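How to Wash and Store Produce So It Lasts the Week

Most fruit and vegetables spoil early for one of two reasons: they went into the refrigerator wet, or they were put next to something that ripened them too fast. Both are easy to fix. The routine below takes one short session after shopping and doesn't need special equipment.

What you need

A large bowl or a clean sink
A colander
A salad spinner, or two clean dish towels
Paper towels
Containers with lids, or zip bags
White vinegar (optional, for berries)

Step 1: Sort before you wash

Empty every bag onto the counter. Pull out anything bruised, split or soft and set it aside to eat today. One moldy berry will spread to the rest of the box in a day or two, so check the bottom of the box as well as the top.

Make two groups. The first gets washed now: lettuce, kale, grapes if you snack on them, carrots, celery, radishes. The second gets washed right before eating: mushrooms, fresh figs, and raspberries if they already look fragile. Potatoes, onions and garlic are not washed at all until you cook with them.

Step 2: Wash in cold water

Use plain cold running water for anything firm. Rub the skin with your hands, or use a vegetable brush on carrots and potatoes. Soap and detergent should not be used on food. Produce with a porous skin can take them in.

Leafy greens do better in a bowl. Separate the leaves, cover them with cold water, swish, and let them sit for a few minutes so the grit drops. Lift the leaves out with your hands. If you pour the bowl through a colander, the grit goes right back onto the leaves. Repeat with fresh water until the bottom of the bowl is clean.

For strawberries and blueberries, mix one part vinegar with three parts water, soak for 6 minutes, and rinse well under the tap. The vinegar taste rinses off.

Step 3: Dry everything

Don't rush this one. Spin greens in small batches and empty the water out of the spinner between batches. Without a spinner, lay the leaves on a dish towel, put a second towel on top, roll it up loosely and press. Firm vegetables can air-dry on a rack. Give berries at least 10 minutes on paper towels, in a single layer, and turn them once.
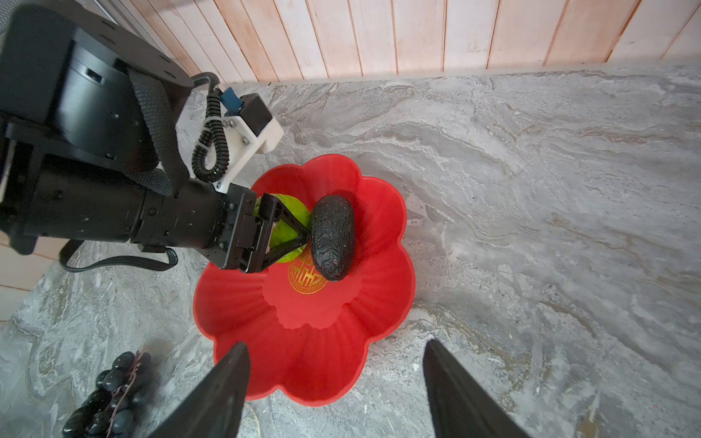 Something green at the rim of a red bowl.

Step 4: Pick the right place

Refrigerator drawers usually have a slider. Closed means high humidity and open means low humidity. If yours are not marked, treat the one with the smaller vent as the high-humidity drawer.

High humidity: lettuce, spinach, kale, herbs, broccoli, carrots, cucumbers, green beans.

Low humidity: apples, pears, ripe stone fruit, grapes.

Counter, away from sun: tomatoes, bananas, whole melons, unripe avocados, unripe peaches.

Dark cupboard with some air: potatoes, onions, garlic, winter squash. Keep the potatoes and onions on separate shelves. Stored together, the potatoes sprout sooner.

Apples, bananas and ripe avocados give off ethylene, a gas that speeds up ripening. Keep them away from greens and broccoli, which turn yellow. You can also put this to use – a hard avocado in a paper bag with a banana will soften in a day or two.

Step 5: Pack it

Line a container with a dry paper towel, add the greens loosely and lay another towel on top. Change the towels when they feel damp. Cut carrots and celery keep well in a jar of cold water if you change the water every other day.

Stand parsley and cilantro in a glass with an inch of water, cover loosely with a bag and refrigerate. Basil goes in water too, but leave it on the counter. Cold turns it black.

Common problems

Limp carrots or celery: soak in ice water for half an hour.

Slimy lettuce: it was packed wet or too tightly. Throw out the slimy leaves and the towel, then rinse and dry the good ones again.

Fruit flies: usually from bananas or a forgotten onion. Clear the counter, wash the bowl with hot soapy water and take the trash out that night. In August I keep the tomatoes under a mesh cover as well.

Frozen greens: they were touching the back wall of the refrigerator. Move them forward, or use them in soup.

Cut fruit, cooked vegetables and opened bags of salad all belong in the refrigerator within two hours.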